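Household Physics, notes wk 6 (W. Nowicki)

Heat first. Three ways it moves: conduction, convection, radiation. A toaster is mostly the third, glowing wires facing the bread. Bread browns from the outside becuase it conducts badly.
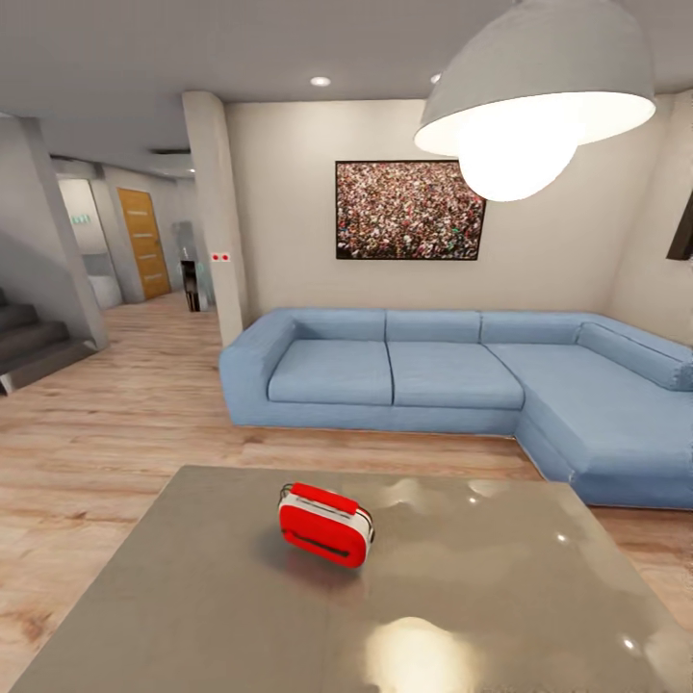 Floors and bare feet

Tile feels colder than wood. Same room, same temp! Tile pulls heat from your foot faster. Wood is full of tiny air pockets, slow conductor.
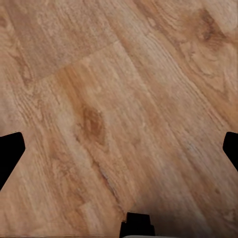

Rugs slower still. Try the 16 degree problem, p. 31, skip part 6. Bring calculater, convection next.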